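Stores should stop charging for paper bags and start taking the cloth ones back.

I own far more cloth bags than I can use, and I never set out to collect any of them. One came from a bank, another from a dentist. My neighbor Renato Orellana keeps his in a closet he can no longer close. The bag fee was meant to make us bring our own, and for a while it did. Then the bags themselves became the giveaway.

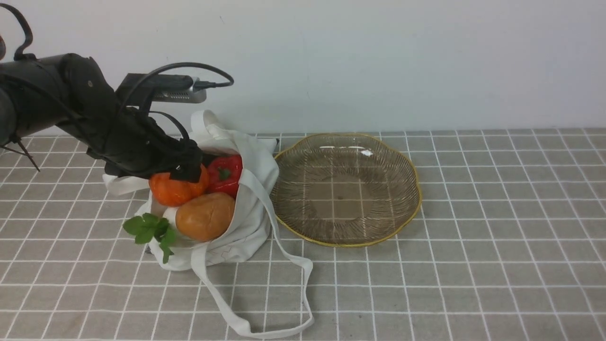

A return bin by the door would fix most of this. You drop off what you don't need, and the next person who forgot theirs takes one. The grocery in Celholm tried it in March and had nearly 1000 bags in the bin by the end of the month. They wash them and put them back out — no fee, no card to sign up for.

I would rather see that than another free tote with a logo on it. My own store says it has no room for a bin. It has room for 2 racks of greeting cards.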